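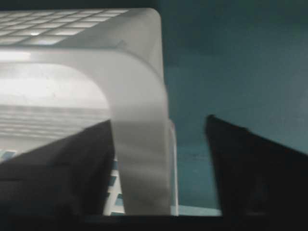
Ganico Open Day: Frequently Asked Questions

Posted in May by the Ganico visitor desk

When is the open day?

Thursday, from 2 p.m. until the last demonstration ends. Doors to the Orari building open a few minutes earlier. There is no charge.

Do I need to book?

For the demonstrations, yes. The room is small and each session takes a fixed group. The talks in the front hall are open to anyone.

What will the robots be doing?

The main demonstration is basket handling. An arm with a two-finger gripper takes hold of a white plastic basket, lifts it and sets it down in a new spot. It sounds simple, and people are often surprised by how much can go wrong. The basket walls are thin and curved, and the gripper has to have one finger on each side before it closes.
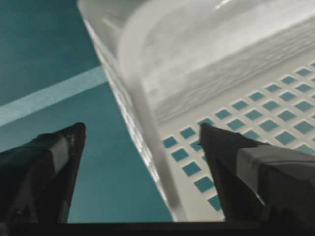
Gripper fingers on either side of the basket wall.

Is the arm running by itself?

For part of the session. Our staff start by guiding the arm by hand controls, then switch to the trained program, which we call Farina. You will be told which one is in use each time.

How did the arm learn the task?

From recorded practice runs. Farina was trained on 2,000 of them, all done by operators at Ganico. The camera at the wrist records every run, and the program uses the same view when it works alone.

Why baskets?

Our first customer trial, at the Kasar warehouse, moves small goods in open baskets. Baskets with holes in the floor and sides are also a fair test for a camera, as the surface underneath shows through.

What happens if it drops one?

The operator resets the basket and the run starts over. We don't skip failed runs or hide them from visitors. Expect to see a few.

Can I try the controls?

Yes, after the second session. Sign up at the desk when you arrive. Turns are short – two minutes each – and visitors under 12 need an adult with them.

Is it safe to stand close?

Please stay behind the floor line while the arm is on. It moves slowly during demonstrations, and the operator has a stop button at all times.

Can I take pictures?

Yes, without flash. Please don't photograph the operator's screens.

Is there parking?

There are four visitor spaces behind the building, and street parking on both sides of the road. The side entrance has a ramp.

Comments

gearbox_dad: Went to the last one with my son. The hand controls are harder than they look. He got the basket up on his second turn, I never did.

M.T.: Will the talks be recorded? I work until five.

Ganico visitor desk: Yes, the talks will be posted on this page the week after. The demonstrations won't be.

pinewood: Is the ramp open all afternoon or only at the start?

Ganico visitor desk: All afternoon.

Contact the visitor desk | © Ganico | Back to top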